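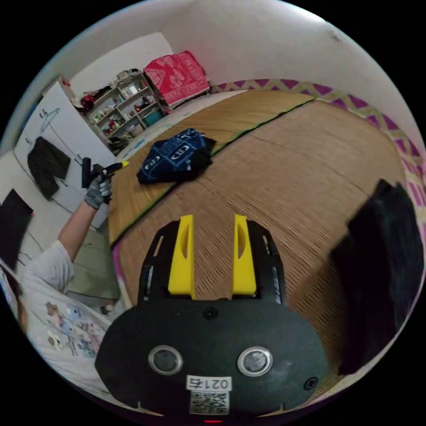
Home | Files | Changes | Discussion (3)

# Mistetti Ferry and Short-Hop Flight Cancellations

A table of cancelled and retimed departures from the airfield and harbour at Broder, kept because the operators' own notices vanish the moment the weather improves.

## What you get

One file, `departures.csv`, with 2592 rows. Of these, 1736 are flights and the rest are ferries. Each row is one departure that didn't leave when the timetable said it would. Departures that left on time are not included, so please don't use this to work out a punctuality rate. Someone did in February and Mistetti came out at nought per cent, which felt harsh even to those of us who had spent the night in the terminal.

## Columns

- `service` – the flight or sailing number, as printed on the notice
- `operator` – Nulon Air or Song Line
- `planned` – local time, 24-hour clock
- `notice_given` – minutes between the notice and the planned departure. Negative numbers are real. They mean the passengers found out first.
- `reason` – copied word for word
- `rebooked_to` – the replacement service, or blank

## Known problems

The `reason` column is a mess. "Operational reasons", "operational reason" and "OPS" are three separate values and I have left them that way. Merge them if you like, but keep the original column.

Nulon reused flight numbers when it dropped the early rotation, so NU15 is a morning flight in the older rows and a late one in the newer rows. Check `planned` before joining anything on `service`.

Delays under 15 minutes were never announced and so aren't recorded. Song Line calls these "early arrivals of the following service".

Ferry rows for the winter timetable were typed in from paper by Shaohua Cui, who has asked me to say that the smudged ones are marked `?` and that he stands by all the others.

## Use

Free for anything, with credit to Saron Kahsay and Shaohua Cui. Corrections are welcome if you can attach the notice. A strong memory of being cross at the gate doesn't count as a source, though I've enjoyed reading them.

## Comments

**pellworth**: Is `notice_given` blank where there was no notice, or zero?

**S. Kahsay**: Blank. Zero means they told you as the door closed.

**harbour_lane**: Found two sailings entered twice, both with reason "swell". Have sent the scans.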